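Chapter 6
Gathering Demonstrations

A learning system can do no better than the examples it is given. Earlier chapters treated the training set as something already on disk. This chapter turns to the work of producing one: choosing the task, preparing the table, recording each attempt, and deciding which attempts to keep.

The running case is a sorting task recorded at the Drovport laboratory. An arm moves small goods between blue plastic bins placed side by side on a cardboard sheet, and a camera mounted on the gripper supplies one of the views. The full set, called Ruvar, holds 500 demonstrations collected by 12 operators. Each operator received 40 minutes of practice before any recording was kept.

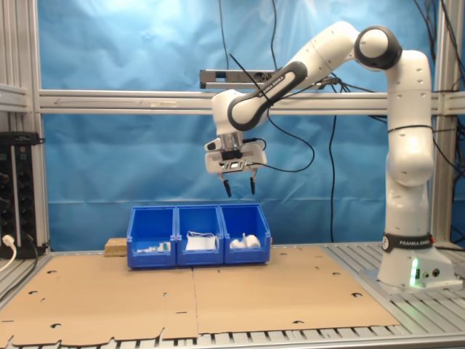 Octavio Cabral has argued that practice of this length does harm as well as good, and that operators who become too smooth stop producing the small corrections a learner most needs to see. His objection is taken up in Section 6.3, where early and late recordings from the same operator are compared.

Readers should finish the chapter able to write a collection plan, including rules for resetting the bins between attempts and for labeling failures. Soft goods receive separate treatment in Section 6.4, as their shape changes with every grasp. Section 6.1 begins with the choice of task and the wording of the instructions given to operators.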